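Truvuvdale Growers' Newsletter
Posted 3 January 2025
Filed under: Seed & Stock Notes / Vegetable Trials
Print this item | E-mail this item

Pepper seed: germination results and sowing changes for the coming season

The germination tests on the stored pepper seed are finished. Members who hold seed from the shared collection should read the results before planning their sowings, as two of the lots have dropped enough to change how much seed is needed per tray.

A total of 478 seeds were tested. They came from 8 lots, all of them sweet or mild types, and all stored in sealed jars with a drying agent at refrigerator temperature. Each lot was placed on damp paper towel inside a closed plastic bag and held on a heat mat set to 82 degrees. Seeds were checked every morning. A seed was scored as germinated when the root was as long as the seed was wide. Seeds that swelled and then went soft were scored as dead and removed so that mold would not spread to the others.

Six lots came up well and evenly. The two weak lots are Vimevura and the older of the two lots of Magalhães. Vimevura was slow to start and uneven once it did, with a long tail of late seedlings. The older Magalhães seed started on time but stopped early, and most of the seeds left on the paper had gone soft by the end of the second week. The newer Magalhães lot, saved from plants grown in the same bed, showed none of this.
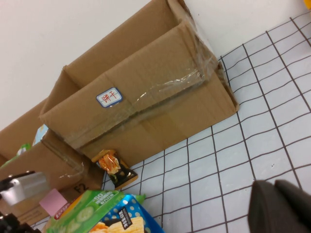

Open carton with a handwritten label, on the tile against the wall.

For Vimevura, sow two seeds per cell and thin to the stronger one after the first true leaves open. Snip the extra seedling at the soil line. Pulling it will disturb the roots of the one you want to keep. For the older Magalhães lot, sow in a small open tray and move the seedlings to cells once they are up. This uses less tray space and less heat than filling cells that may stay empty. All other lots can be sown one seed per cell as before.

Flistden needs a separate note. It germinated well, but its seedlings are noticeably smaller than the rest for the first month and are easily shaded when they share a tray with faster types. Give it its own tray, or put it in the outer rows nearest the light. It also dislikes being potted up too soon. Wait until roots show at the drain holes, then move to a pot no more than two inches wider than the cell.

Seed mix and watering are unchanged. Use a fine, low-nutrient mix and wet it fully before filling the cells. Cover seed to a depth of a quarter inch. Water from below and pour off whatever is left in the tray after half an hour. Most losses reported last season were from damping off, and in nearly every case the trays had been left standing in water with the lid still on. Take the lid off when half the seedlings in the tray are up, even if the remaining cells show nothing.
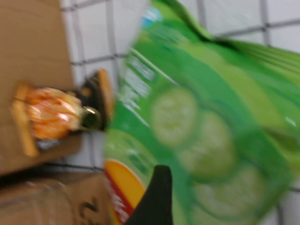

Heat mats should come down to 75 degrees once the lids are off, and can be switched off altogether when the seedlings have their second set of true leaves, provided the room stays above 65 at night. Lights should be kept on for 14 hours a day and raised as the plants grow. If the stems stretch, lower the light before doing anything else. Feeding can wait until the first true leaves are fully open. Use a general liquid feed at one quarter of the label rate, once a week.

Hardening off normally begins in late April at the lower gardens. Growers on the upper road should allow a further two weeks. Peppers set back by cold nights often recover their color quickly but stay short and drop their first flowers, and the loss shows up later as a late crop. Night temperatures below 55 are the point at which trays should be brought back in.
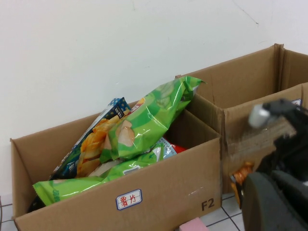

Seed will be sent out in paper packets, with the lot name and year on the front and the test result on the back. The limit is 5 packets per household. Keep packets closed and somewhere cool and dry until the day of sowing. A packet taken out of the refrigerator should reach room temperature before it is opened, or moisture from the air will settle on the seed.

Anyone growing for seed return this year should plant the newer Magalhães lot only. Space plants of different types as far apart as the garden allows, and bag the flower clusters before they open. Mark the bagged fruit with yarn and leave it on the plant until fully colored.

Tags: peppers, seed saving, germination tests, indoor sowing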